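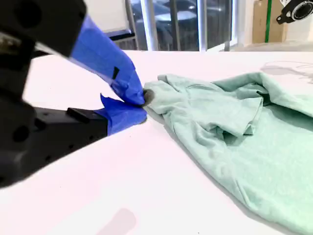 *Taped fingers on a pale green cloth.*

People who visit our shared workshop on Kutley Street ask why anyone would build a robot that handles laundry. I think it's the wrong complaint. The better one is that too many home builders spend their money on the arm and none on the fingers.

Glenys Fairclough and I have put some 600 hours into this build since March. Most of the early ones went to motors, brackets and a control board from Buroteck. We argued for weeks over joint stiffness. Cloth doesn't care much about joint stiffness. It cares about what touches it. 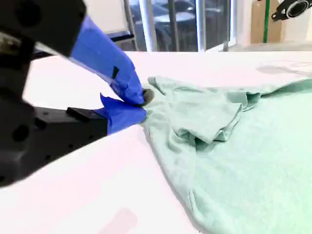
Grip is a surface problem, and surfaces are cheap. I've read long threads on the Wada forum where people price new servos to fix a hold that slips. My advice is to change the covering first. Blue painter's tape, in overlapping strips, is enough to try an idea on both fingers, and it peels off when the idea is bad. A molded pad from Flimix may be nicer, but you have to commit to a shape before you know what shape you want.

Glenys disagrees with me on this. She says tape creases, and a crease changes the grip from one day to the next. She's right about that, and I still think it belongs at the start of a project. Buy the good pads in month four.

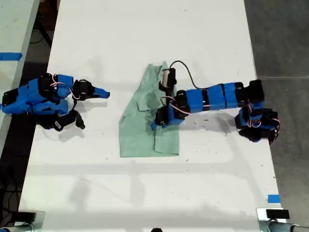 *Both arms at the white table, with the cloth between them.*

My other opinion is less popular: build 2 arms, even if both end up worse. One good arm can pick up a shirt. Folding it is another job, and I'd take two plain printed arms over a single expensive one for that.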